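# Setting up a weekly medication and supplement chart for your child

When Delia started on her second supplement, we kept the schedule in our heads. By the fourth one that had stopped working. This is the chart we use now.

## What you need

- One sheet of paper per week, or a spreadsheet
- A pill organizer with morning and evening slots
- The current list from your pediatrician, with doses

## Steps

1. Write each item on its own row. Use the name on the label, then the dose, then the time of day.
2. Mark which ones go with food. Ours are split between breakfast and dinner.
3. Put anything that has to be kept apart in separate slots. Our pharmacist had us leave 2 hours between the iron and the calcium. Ask yours before you copy that.
4. Fill the organizer once a week. We do it Thursday after bedtime.
5. Initial each box when the dose is given – both parents, and Grandma when she has her.

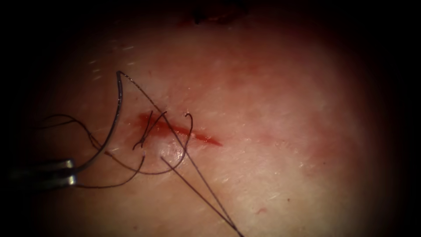
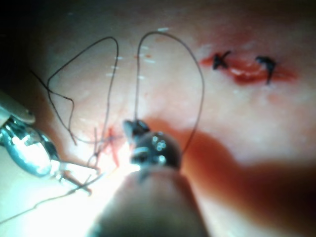

**What do I do if a dose is missed?**

Check the label or call the pharmacy before giving it late. Leave the box blank and write the reason next to it, and don't double up the next dose unless you've been told to.

## Keeping it current

Date the chart every time something changes. When we stopped one item in February, I crossed out the row and left it readable, and the doctor asked about it at the next visit.

Bring the last few sheets to appointments. If a surgery or dental procedure is coming up, give the full list to the office early, supplements included. They may want some of them stopped ahead of time.

Reorder when a bottle is down to 30 capsules. At our dose that leaves 2 weeks, enough for a slow shipment.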